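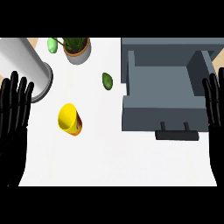 Progress report to the Erkemside fund, June
Work package 2: choosing a hand

We said in the last report that we would pick between the Tsakiris hand and the Woston hand by now. We have not picked, and I would sooner explain why than send you a chart that looks more certain than it is.

All the trials so far were run in simulation, on the Flurkow tabletop set: cups, a canister, fruit shapes, a drawer with a bar handle. Each hand had 200 attempts at opening the drawer and putting one object inside. Woston managed 152. Tsakiris managed 11 fewer. On paper that is a lead. I don't trust it yet.

Most of the gap comes from the drawer handle. The contact settings for the Woston fingertips came from the maker, and they grip better than I would expect of any hard plastic tip. When we lowered the friction to match the other hand, the lead shrank to almost nothing. We have asked the maker where the figure came from and are waiting for an answer.

The cup lying on its side is still the worst object for both hands. They tend to push it along the table before the fingers close. Changing the controller helped a little — changing the hand did not.

We have spent 261 hours of computing time. I would not buy either hand on this evidence. The next step is a short bench test with one borrowed hand of each make, the same drawer task and no maker's settings. The loan from Woston is agreed. Tsakiris has yet to reply.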